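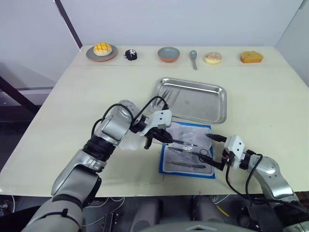
Os dois braços sobre o tapete de instrumentos de borda azul, com as pontas dos instrumentos próximas uma da outra.

Como preparar a célula de dois braços para as sessões de instrumentos

Este roteiro cobre a preparação da célula Tagle, do momento em que se liga a alimentação até a primeira sessão gravada. Serve para a montagem com tapete de instrumentos e bandeja metálica. Quem vai trabalhar só com a fileira de alimentos pode pular os passos 4 e 5.

Reserve 53 minutos na primeira vez. Depois que se pega o jeito, leva bem menos.

O que ter à mão

Chave Allen de 2 mm para os parafusos dos dedos
Pano sem fiapos e álcool isopropílico
Abraçadeiras de velcro (não use as de plástico nos cabos do punho)
O caderno da célula
Tapete, bandeja, tesoura, cabo de bisturi e bolsa plástica transparente

O cabo de bisturi é usado sempre sem lâmina. Confira isso antes de levar a caixa para a célula, mesmo que a etiqueta diga que já foi conferido.

1. Inspeção com a energia desligada

Com a chave geral desligada, passe a mão ao longo de cada braço, da base até a garra. Procure cabos esticados, conectores meio soltos e fita descolando. Os cabos formam laços na altura do punho e precisam dessa folga: se o laço estiver curto demais, o conector sofre quando o punho gira até o fim do curso. Se estiver comprido demais, o cabo arrasta na mesa e derruba o que estiver perto.

A cobertura translúcida do punho esquerdo deve ficar presa atrás da garra, sem tocar nos dedos. Troque-a quando começar a rasgar. Rommel Ambrosio guarda as de reposição na segunda gaveta do armário cinza.

Olhe também debaixo da mesa. Os fios finos que correm pelo chão não podem ficar no caminho de quem passa pela lateral.

2. Ligar e referenciar

Ligue a chave geral, espere o controlador terminar de iniciar e só então solte a parada de emergência. Na tela do controlador, abra a porta 3312 e confirme que os dois braços respondem. Se só um responder, desligue tudo e volte ao passo 1. Em quase todos os casos é conector.

Mande os braços para a posição de repouso um de cada vez, primeiro o esquerdo. A mesa deve estar vazia nesse momento. Fique com a mão perto da parada de emergência até os dois pararem.

3. Verificar as garras

Abra e feche cada garra cinco vezes. Os dedos devem se mover juntos e encostar na extensão toda. Se um deles encosta só na ponta, afrouxe o parafuso da base com a chave de 2 mm, feche a garra com força baixa e reaperte com ela fechada.

Limpe a face interna dos dedos com álcool e deixe secar. Instrumento de metal liso escorrega com qualquer resto de gordura, e a gordura vem quase sempre da sessão anterior com os doces.

Anote no caderno a abertura máxima lida na tela. Uma diferença pequena de um dia para o outro é normal. Se a leitura for caindo ao longo da semana, avise Halvard Sundqvist, que faz a manutenção das garras.

4. Montar a mesa

Comece pelo fundo e venha para a frente. A fileira de alimentos e louça vai junto à borda do fundo: pratos, doces, a colher com o cabo voltado para a frente da mesa. Depois a bandeja metálica, no meio, um pouco à direita, com o garfo dentro. O tapete fica por último, à frente da bandeja e mais perto do robô.

Alise o tapete com as mãos. Uma dobra já basta para a ponta da pinça enganchar. Coloque a bolsa plástica, a tesoura mais para a direita e o cabo de bisturi deitado na parte de baixo do tapete.

A bandeja reflete muito. Se a imagem estourar nas bordas, gire a bandeja alguns graus antes de mexer na exposição da câmera.

5. Colocar os instrumentos nas garras

Faça isto em dupla: uma pessoa no controlador, outra na mesa. Com a garra aberta e o braço em pausa, quem está na mesa segura o instrumento pelo meio e o posiciona entre os dedos, com a ponta para longe do punho. A outra pessoa fecha a garra em força 33 e espera a confirmação em voz alta.

Puxe o instrumento de leve. Ele não deve girar. Se girar, abra, reposicione e feche de novo - não aumente a força, porque isso marca os dedos.

Repita no segundo braço.

6. Teste de aproximação

Em velocidade baixa, leve as duas pontas até um ponto comum acima do tapete, do lado direito. Pare antes que se toquem. Observe de frente e de lado: uma altura que parece igual pela câmera pode estar errada quando se olha rente à mesa.

Se uma ponta ficar mais baixa, corrija o deslocamento da ferramenta no controlador, no campo de comprimento, e repita o teste. Não corrija entortando a posição do instrumento na garra. Rhea Malabanan deixou no caderno uma tabela com os comprimentos de cada pinça.

Com as pontas alinhadas, salve o perfil com o nome do turno e comece a sessão.

Problemas comuns

O braço para no meio do movimento e a tela não mostra erro: verifique se o laço de cabo não prendeu na carcaça da garra.

A garra fecha, mas o valor de força oscila: limpe os dedos outra vez. Se continuar, troque o par de dedos.

O tapete anda durante a sessão: limpe o tampo por baixo dele e seque bem.

Ao terminar

Retire os instrumentos das garras antes de mandar os braços para o repouso. Guarde os cortantes primeiro, depois o resto. A limpeza mais completa, com retirada das coberturas, é feita na quinta-feira por quem estiver no último turno.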